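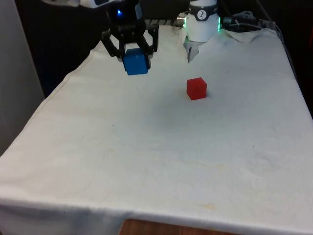
Pak-hei Chien wants me to stand on a certain flat stone and look at his wall again. I have already looked at it twice. It is eight in the morning, the wall runs along the old towpath at Flilamer, and the claim on the sign at the parking lot is that it "changes color all day without a drop of new paint."

I told him I had my doubts about the sign.

"I didn't write the sign," Chien said. "The parks office wrote the sign. I asked them for a smaller one."

The piece is called Skarnura, a word he says he made up because he was tired of titles that explained things. It is 240 feet of stacked fieldstone, waist high, with every stone coated in the same yellow mineral wash. It went up in June, and since then it has been written about as a wonder, a prank, a waste of park money and, in one newsletter I read twice to be sure, a healing experience.

Chien, who trained as a stonemason before he showed any art, doesn't care for the last one. "A woman wrote to me that her knee got better. I said I was glad about the knee."

The color claim is harder to wave off, and he doesn't try very hard to. He says the wall really does look different at noon than it does at breakfast. I said so does my garage.

"Yes," he said. "So does your garage. Have you ever looked at it for an hour?"

I had not. But I'm also not asking people to drive out and look at my garage, and I said that too. He laughed and changed the subject to drainage, a topic on which he is very good. The wall has no mortar. Water goes straight through it, and he spent most of the first spring digging out soft ground and putting in gravel that no visitor will ever see. He is prouder of the gravel than of the yellow.

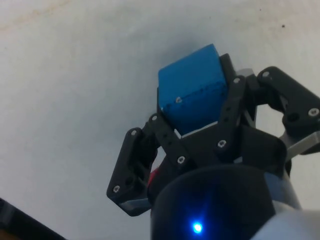
The yellow is where I think the whole thing gets oversold. Chien's argument, when you strip off the language that other people have hung on it, is that a single flat color gives you several colors for free as soon as you put it on something with corners. Fair enough, and you don't need a park to see it. The blue block in the picture shows it well enough: the top face has the light on it and looks a shade paler, the front is a deeper blue, and I doubt anyone would call that a block that changes color. Chien granted the point without much of a fight. "It's the same effect," he said. "Mine is longer."

Longer, and more expensive. The stones were bought by Hsieh, the gallery that represents him, which will not give a total. Chien wouldn't either, though he did say the mineral wash alone took more than 100 buckets, and that he mixed all of it himself in a rented barn. The gallery has since started selling single stones, signed underneath, at $1000 each. I asked whether a stone taken out of the wall still does what the wall is said to do.

He thought about this for a long time. "It does what a stone does," he said.

So why sell them?

"Because I have to fix the south end, and they don't pay me for the south end."

The south end sank over the summer. You can see the dip from the footbridge, and there is orange netting around it now. The parks office says the repair falls to the artist. The artist says the ground belongs to the parks office. Neither would show me the agreement. Chien described it as "two pages, and one of them is a map."

There is also the matter of Skustance, the audio tour, which visitors can rent at the kiosk and which tells you where to stand and what you are about to feel. I did it so that you don't have to. At the third stop a voice asks you to notice the yellow "breathing." I noticed a man trying to get his dog off the stones.

Chien hasn't listened to it. He was asked to record the voice himself and turned it down. When I read him the line about breathing, he asked me to read it again, slower, and then he covered his face with his hand.

What would he put on the tour, if it were his?

"Where the bathroom is. Please don't climb. Come back at four if you can."

I did come back at four. The sun had moved around to the river side and the near face had gone a dull mustard, close to brown where the stones stuck out over each other. It was a handsome wall. I stood on the flat stone for twenty minutes, and I would say the light changed and the wall stayed where it was, apart from the south end.

Chien was down there with a level and a bag of gravel. He asked what I thought. I said the drainage seemed excellent.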